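Re: [planning] Shared-workspace locking, two arms, one table

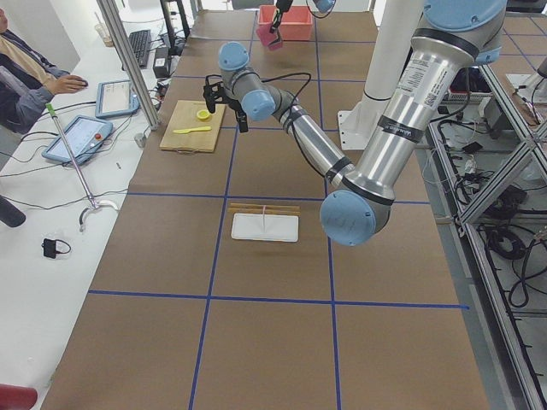 Both arms over the taped table, the near gripper open beside the cutting board.

Hi all,

Great news on the locking branch! It now runs right through on our table, and I'm really pleased with how it behaves. Replies to Clémence inline.

Clémence Marchal wrote:
> We tried the Jekport planner on the Baltumau cell in October and kept
> getting stalls whenever both arms wanted the middle of the table. Are you
> still locking the whole overlap zone, or have you moved to cells?

Cells! We put blue tape down on the brown paper in big rectangles, and the planner's map uses the same lines, so when an arm claims a cell you can look at the table and see what it has asked for. Debugging got so much nicer after that. Each arm may hold up to four cells, and it lets go of one as soon as its whole swept volume has left (elbow included, which the old code forgot).

> And what about the elbow? Ours kept drifting over the other arm's side.

Same trouble on our side. The gripper can be off by the cutting board while the elbow is hanging over the middle near the white tray, so checking the tool alone is hopeless. Sleiman's patch adds the elbow and the forearm to the claim, plus a padded tube for the cable loop at the wrist. The padding is a guess, and I'd love to hear what others use.

I ran 39 sequences with it and had two stalls, both from the same bug: an arm asking again for a cell it already held. Fixed in the branch now.

Still to do:
- release order when both arms back off together
- thin things like the chopstick-sized sticks, which perception likes to merge into one
- a proper log viewer (Irkora's reads our files if you rename the time column)

Clémence, if you can try it with your own cell sizes, please send me the logs, even the ugly ones. I'm very curious what happens with smaller cells!

Cheers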